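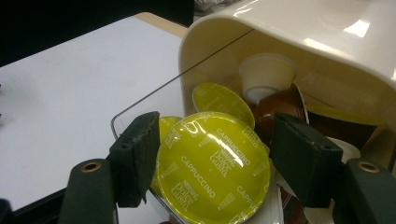
Section 6. Descaling and Rinsing the Machine

6.1 When to Descale

Mineral deposits form inside the heater and the water lines during normal use. The Sketetti counter machine keeps a running count of cups and lights the amber DESCALE lamp after 200 cups. In areas with hard water the count should be lowered to 175 in the settings menu (see Section 4, Water Hardness). The machine continues to operate while the lamp is lit, but brewing becomes slower and the coffee may be cooler than usual.

Machines in shared kitchens should be descaled outside working hours. The procedure cannot be paused once the first rinse has started.

6.2 Before You Begin

The following items are required:

One sachet of Prornard descaling powder
Fresh, cold tap water
A heatproof container large enough to hold the full contents of the water tank
A soft, damp cloth

CAUTION: Do not use vinegar. Vinegar damages the seals in the pump and leaves a taste that is difficult to remove.

CAUTION: Descaling solution irritates the eyes and skin. Keep children away from the machine until the final rinse is complete. If solution reaches the eyes, rinse them with clean water and follow the first aid directions printed on the sachet.

6.3 Preparing the Machine

1. Switch the machine on and wait until the green lamp stops flashing.

2. Raise the lever fully and lower it again. Any capsule left in the brewing chamber drops into the used capsule bin.

3. Remove the bin and the drip tray. Empty both, rinse them under the tap and put them back.

4. Lift out the water tank. If a Cozma filter cartridge is fitted, turn it to the left and pull it free. Stand the cartridge in a glass of clean water until the procedure is finished.

5. Pour the powder into the empty tank and fill the tank with cold water to the upper line. Stir until no grains remain.

6. Return the tank to the machine and press down until it clicks.

Note: A tank that is not fully seated causes the red lamp to flash. Remove it, wipe the valve underneath and try again.

6.4 Running the Descaling Cycle

1. Place the container under the coffee outlet. The lever must be closed and the chamber empty.

2. Press and hold both cup buttons together until the amber lamp flashes. The machine is now in descaling mode.

3. Press the large cup button once. Solution is released in short bursts, with a rest between each -- the silence is normal, and the machine should not be switched off.

4. When the amber lamp turns steady, empty the container. Rinse the tank thoroughly and fill it with fresh water to the upper line.

5. Replace the container and press the large cup button again. The machine carries out the first rinse.

6. Repeat steps 4 and 5 for the second rinse.

The machine leaves descaling mode by itself after the second rinse and the cup count returns to zero.

WARNING: The outlet and the liquid leaving it are hot. Do not reach under the outlet during any part of the cycle.

6.5 After Descaling

Refit the filter cartridge and fill the tank. Run one large cup of plain water and discard it. Wipe the outlet and the outer casing with the damp cloth. Drops of solution left on a stone worktop may mark the surface and should be wiped up at once.

6.6 If the Cycle Does Not Finish

If the red lamp remains lit, unplug the machine, allow it to cool and begin again at step 1 of Section 6.4. Error code 1818 on the display means that the pump has drawn in air. Fill the tank, press the small cup button and wait for a steady flow.

If the code returns, do not open the casing. Contact the Firinstead service desk, attention Horațiu Coman, and have the serial number ready. It is printed on the plate beneath the drip tray.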